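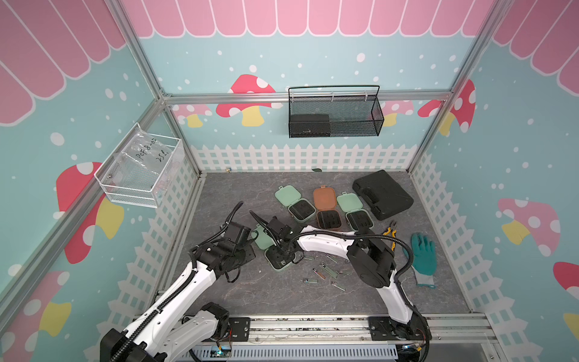

Sarmīte Raudsepp writes that her residential home replaced its loose clippers with Esier cases in October, and that staff now find a resident's set in the drawer at the first attempt. She would welcome a larger name label.

Esier Personal Nail Care Case
Supplied by Bralberg to care homes, day centres, nurseries and boarding schools

The Esier case keeps one person's nail care tools together and apart from everyone else's. It is intended for settings in which several people receive nail care in the same room and in which tools must not be shared. Each case is issued to a named person and remains with that person for the length of their stay.

What is supplied
Fingernail clipper, straight edge
Toenail clipper, wide jaw
Fine file, replaceable
Blunt-ended tweezers
Write-on name label and two spare labels

Tools may be bought separately. A replacement tool should be placed in the same person's case on the day it is received, and the old one discarded.

Colours
The case is available in mint green, cream and slate. Many settings assign one colour to each floor or group. Mixed cartons can be made up on request, although these take longer to dispatch.
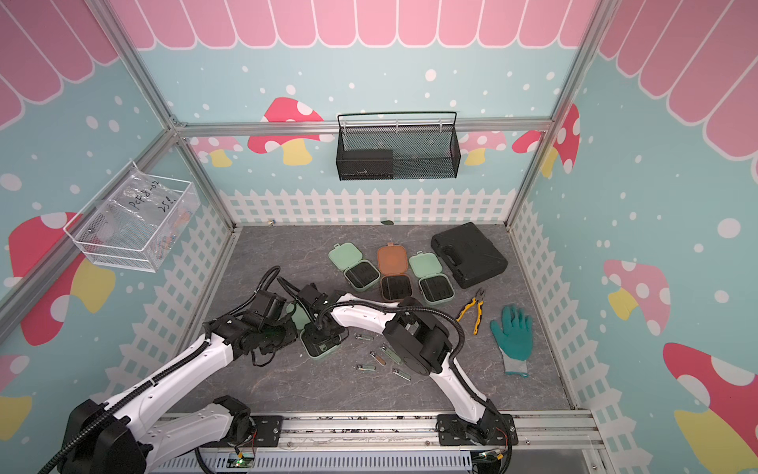
Wall print with mushrooms, picket fence and pink scalloped awning

Cleaning and storage
Remove all tools before cleaning. Wash the case by hand in warm water with a mild detergent, rinse it and leave it open until fully dry. The case is not suitable for the dishwasher or for steam cleaning. Metal tools should be cleaned after every use in line with the setting's own infection control policy – the printed card inside each carton leaves space for local instructions.

Store closed cases upright in a drawer or in the Mathias tray, which holds 12. Clippers should be kept out of the reach of young children at all times.

Inspection
Clippers should be checked monthly for blunt or misaligned jaws. A case that no longer closes properly should be withdrawn. Hinges are tested to 2,000 openings before a new mould is approved for production.

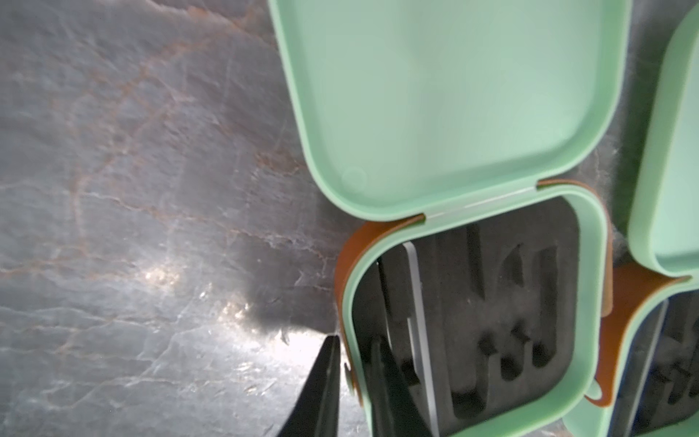
Ordering and returns
Cases are sold in cartons of 12 or 30. The product code is 71 followed by the letter for the colour: M, C or S. Orders received before noon are passed to the Drerureck warehouse the same afternoon.

Unopened cartons may be returned within 30 days. For reasons of hygiene, individual cases and tools cannot be accepted once the inner wrapping has been removed, except where an item is faulty. Please quote the carton number in all correspondence.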